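What stays on the table

October 2019

I moved the little white table again. It started in the bedroom as a nightstand for a person who apparently reads eleven things at once, then it was in the hall under the mail, and now it is out by the brick wall where I should have put it in March when we moved in. Keerthana Poojary helped me carry it down the stairs. It is light enough for one person but the stairs turn, and the last time I did that alone I took a piece of paint off the wall that I still see every morning.

The reason for moving it was that I wanted one place to sit down with a cup of coffee where there was nothing waiting to be done. The kitchen table has the laptop on it. The desk has the bills and the label maker. I have lived in enough small places to know that any flat surface fills up in a week, so before I put anything on this one I made a rule that whatever goes on it has to be something I would put back if it fell off.

That cut out a lot. I had a box from Matubbar, the secondhand place behind the bus station, with things I bought over the summer and never unpacked. There was a set of coasters, a brass bell, a candle that smells like floor cleaner, and a tray that I liked in the store. I tried the tray first. Everyone says to use a tray because it makes a group of small things look like one thing, and it does, but it also took up most of the table and then there was no place for the coffee. The tray went to Reece Yeoman, who keeps his keys in it.

The plants took longer. I had two small ones that had been on the kitchen windowsill and were leaning hard toward the glass. I turned them every couple of days for a month and they straightened up some. The advice I got from Miroslava Ivanyshyn was to stop watering on a schedule and stick a finger in the dirt, and if it feels damp past the first knuckle, leave it alone. I had been drowning them. They are both green again and one has put out new leaves.

I also want to say something about tissue boxes, because I spent more time on this than on anything else. The cardboard ones are ugly, and I go through a lot of tissues in the fall. For years I kept the box on the floor next to the couch, where I either kicked it or couldn't find it. I looked at wooden covers, and at a metal one from Hesico that cost $26 and had sharp corners. Then I found a woven one at Matubbar for $4. One strand was sticking up near a corner and I tucked it back under with a butter knife.

What I like about the woven one is that it has a lid with a long slot, so you can fill it from a plastic pack of tissues and skip the cardboard. You have to open the pack wide enough before you put it in. If you only tear a little hole, the first few tissues come out in shreds and you end up with your hand in the basket. I keep spare packs in the hall closet.

So that is what went in the middle. The rest of it is a plant by one edge, a small black figurine and one pinkish artificial flower. I know how people feel about artificial flowers. Janaka Jayasinghe gave it to me as a housewarming present and I have gotten used to it, and it asks nothing of me.

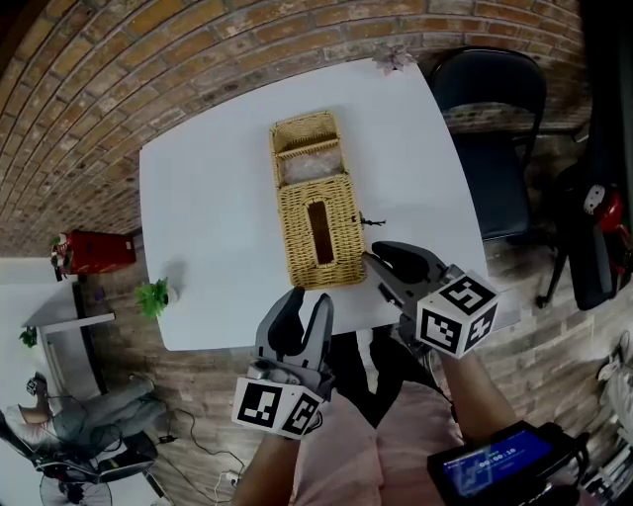 I thought about getting a cloth for the top and decided against it. A plain white top shows every ring and crumb, and I would sooner see them and wipe them up. I use a damp rag with a drop of dish soap and dry it with a towel after. The basket gets the brush attachment on the vacuum, on low. Don't wash it. I washed a wicker bread basket once and it dried in the shape of a hat.

Seating is the part I haven't worked out. The black padded chair is comfortable enough for an hour and it fits the spot, but it came from my old office and it looks like it. Tanvir Gazi has offered me an armchair if I can get it over here. I measured it and it would fit, barely, with the table pulled a little farther from the wall. I would have to give up some of the walkway to the desk. I may just get a cushion.

Next is the desk, which is worse. I have started with the drawer that holds all the chargers. So far I have matched two of them to things I still own.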